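Fridge week

We finished the refrigerator set in August, a little later than I wanted. The target was 300 good examples of opening the upper door. It took 522 attempts to get them, and most of the rejects came from the first few days.

Sheyla Chambi did the bulk of the teleoperation. She found that hooking the fingers behind the left edge of the door works better than pinching it, so we threw out the early pinch runs and started over with the one grip. I didn't enjoy deleting those, but mixing two strategies in a set this small has hurt us before.
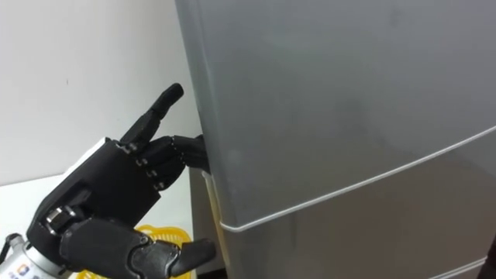
Labeling is slower than recording. Each run gets split into 3 parts — approach, grip, pull — and Maximiliano Troncoso checks the boundaries by hand. He sent 9 back to me because I had marked the grip before all the fingers were in place. He was right about 8 of them.

Training starts tonight on the Brivden machine. I kept some runs with a bad first reach and a correction, to see if the policy picks up the recovery too. Drawers are next, once I rewrite the labeling notes.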